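Home | Tickets | Kit Booking | Wiki | Log out

Ticket 1786: arm stops mid-pick
Project: Jallura (student bin-picking)
Opened by: Kedir Endale
Status: open, again

Kedir: Arm goes down into the bin, thinks about life, faults. Restarted it. Same.

Niamh Conneely: Which fault? "Same" isn't in the manual.

Kedir: Joint torque. Only near the walls.

Niamh: Bin height in the config is 2 mm out. Fixed, please rerun.

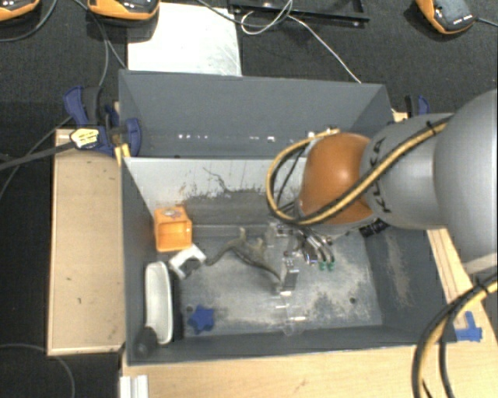 Kedir: Star picks fine now. The clear thing still doesn't exist as far as the depth camera is concerned. 96 tries, all of them at thin air.

Niamh: Separate ticket, please. And slow the approach before Rochelle sees the log.

Rochelle Mahmoud: Seen it.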